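Taller de mantenimiento de equipos. Apuntes de la unidad 4: abrir la torre y cambiar la memoria
Material para el grupo de tarde

Antes de empezar, una advertencia sobre la bibliografía. El manual de Wouters que está en la fotocopiadora afirma que ampliar la memoria «resuelve la mayoría de los casos de lentitud». No da ni un dato. En la unidad 2 ya vimos equipos con memoria de sobra que iban igual de mal, así que tomad la frase como lo que es, publicidad con índice.

4.1 Preparación

Apagar, desenchufar de la pared y pulsar el botón de encendido unos segundos con el cable ya fuera. Tocar metal desnudo del chasis. La pulsera antiestática se usa si la hay; quien asegure que sin ella se estropea siempre el módulo exagera, y quien diga que no sirve para nada, también.

La torre se tumba sobre la mesa con el lateral abierto hacia arriba. Trabajar con ella de pie es posible, pero al apretar un módulo la placa cede hacia el otro lado y se pierde el tacto. 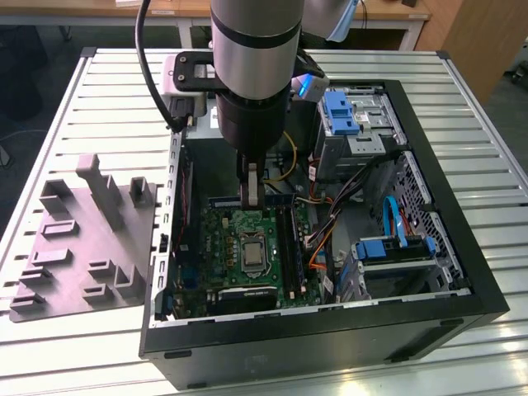

El orden de trabajo que proponía Vandana Bajpai en sus apuntes del curso anterior era desmontar primero todo lo que estorbe. No lo comparto. Cada conector que se suelta hay que volver a ponerlo, y la mitad de las averías de taller vienen de ahí. Mirad primero por dónde pasan los cables: en esta caja los de alimentación, negros y naranjas, bajan en diagonal desde la jaula de unidades hacia la placa, y el SATA azul forma un bucle en el compartimento de abajo. Apartarlos con la mano suele bastar. La tarjeta gráfica, en el borde inferior de la placa, se deja donde está. Las ranuras de memoria quedan a la derecha del procesador, y a este no hay motivo para tocarlo en esta práctica.

4.2 Sacar y meter el módulo

Abrir las pestañas de la ranura. Sujetar el módulo por los cantos, nunca por los contactos. Comprobar la muesca antes de apretar: si no coincide, no entra, por mucho que se insista. Presión pareja en los dos extremos hasta que cierren las pestañas. El famoso «clic» no es prueba suficiente; hay que mirar ambos lados.

4.3 Comprobación

Que el equipo arranque no demuestra gran cosa. Entrad en la configuración de la placa y leed la cantidad reconocida. Después, prueba de memoria completa, sin cortarla al 50 % por prisa. Al 100 % y sin errores se apunta en la ficha.

Para entregar en junio: ficha de la práctica y un párrafo razonado sobre si la ampliación estaba justificada. «Va más rápido» sin medidas antes y después no puntúa.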